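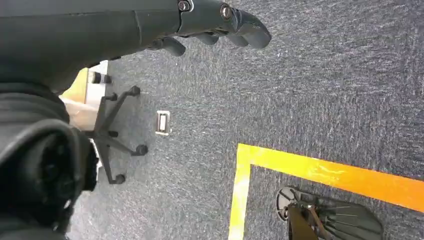 Widinari Office Floor Set: Data Card

Version 3
Released Apr 28, 2020
Maintained by the Ralen Interiors Archive

Summary

The Widinari Office Floor Set is a collection of still pictures of office floors and the things that stand on them or are built into them. It covers floor coverings, chair bases, casters, desk legs, outlet covers and cable openings. It was assembled for people who plan, furnish and maintain office space and who need to see these items in use, at close range and under ordinary room lighting.

Contents

The set contains 300 pictures in 5 folders, sorted by the main subject.

carpet: woven and tufted floor coverings, plain and speckled
seating: chair bases, casters and glides
outlets: floor outlet covers and their surrounds
desks: legs, feet and lower panels
mixed: pictures in which no single subject dominates

The picture at the head of this card is filed under mixed. Its entry in the index reads: "Gray speckled carpet; black five-star chair base on casters; rectangular floor outlet cover, silver frame." Index entries for the other folders follow the same pattern, with the floor covering given first, furniture second and fixtures last.

Sources

Pictures were taken at 3 sites: the Karov building, the Kocabaş annex and the Ralen main office. Rooms were left as their occupants normally keep them. Chairs were not moved into position, and carpets were not cleaned beforehand. The site is recorded by code in the index. The key to the codes is held by the Archive and is not distributed with the set.

Terms used in the index

Five-star base: the lower part of an office chair, with spokes extending from a central hub. The term is used even where one or more spokes are hidden from view.

Caster: a wheel fitted at the tip of a spoke. Casters that cannot be seen are not entered.

Speckled: a floor covering in which fibers of two or more shades are mixed without a regular pattern. Where a pattern repeats, the term "figured" is used instead.

Outlet cover: the fitting set into the floor over an electrical or data outlet. The index gives shape and frame color. It does not state the type of outlet, which cannot be determined from the cover alone.

Unidentified panel: any board, desk edge or sheet of packing material that is only partly visible and cannot be named with confidence.

Known limitations

Colors have not been corrected. Gray carpets may look warmer or cooler from one room to another, and the set should not be used for color matching or for ordering replacement tiles. No scale bar is included. Carpet is more common than hard flooring, and the outlets folder is drawn mainly from the Karov building.

Version notes

Version 3 adds the mixed folder and replaces the term "floor box" with "outlet cover" throughout the index. Duplicate entries found in January were removed.

Use

The set may be used for teaching, cataloging and space planning. Users who redistribute any part of it are asked to include this card and the index without changes. Corrections to index entries should be sent to the Archive with the folder name and entry number.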